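We use cookies to remember your settings and to see which pages people read. Accept all | Manage choices

Collecting by hand: notes for my talk
December 2025
By Archana Sisodia

Opening

Say hello, thank Lalit Ahuja for the invitation, and ask people at the back to wave if they can't hear me. Then the plain version of what we do on Closance: we hold a gripper in the hand, we do an ordinary job with it over and over, and the recordings become examples for a learning system. I came to this from teaching, and I still think of it as teaching – you show somebody the thing, you show it again a bit differently, and you try not to lose your patience.

We have kept 956 recordings so far. Each is one attempt, from the jaws coming in over the table to the jaws leaving it.

How a session runs

Talk through the table first, because people always expect something grander. A white top, a power strip lying on it with its cable going off to the side, and the gripper in your hand. The jaws start open. I ask everyone to begin each attempt that way, with clear table between the pads, and to stay there for a slow breath before moving.

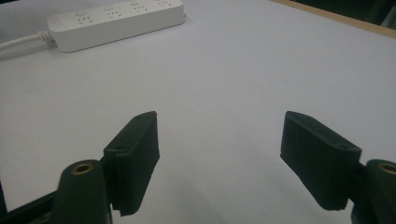 That slow breath was Babita Kashyap's idea, and I was a little sniffy about it at first, I'm sorry to say. My worry was that we'd be teaching the system to dawdle. But when we went back over the early recordings, so many of them began with the hand already rushing off somewhere that it was very hard to say where the attempt started, and Babita spent a whole dreary January trimming them by eye. Now the start is easy to find and she has her evenings back.

(Pause for a sip of water. If there's a question about trimming, take it now, otherwise it comes up again at the end.)

The next bit is about variety, and I do want to go gently. When you get comfortable with a job you do it the same way each time, and it feels lovely, and the recordings are nearly all alike. Lucero Cuervo reaches in low and from the left. Edivaldo Rocha comes down from above like a heron. We want both of them in the set, and we want each of them on an off day too. So we swap people after 90 attempts, and between turns we shift the strip a little, or turn it, or let the cable lie another way.

Mention that we keep the fumbles. Of the last 400 attempts, 71 were marked as fumbles by the person holding the gripper, and they stay in with that label on them. Lalit will probably pull a face at this point – let him, he has good reasons and he can put them himself in the discussion.

One more thing before I move on, and please don't skip it even if time is short. The open-handed moments count as well. A gripper waiting over bare table, with the strip well out of reach, is part of the job, and a system that has only ever seen the grabbing part has no notion of what waiting looks like.
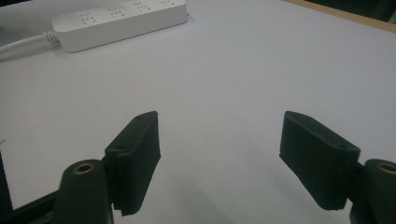 What I'd like to ask the room

Does anyone else label their own attempts, or do you hand that to a second person? We've tried both and I keep changing my mind.

How long do you let one person carry on before the wrist gets tired? Ours complain well before they stop, bless them.

Leave the sign-up sheet by the door for anyone who'd like a turn with the gripper after tea.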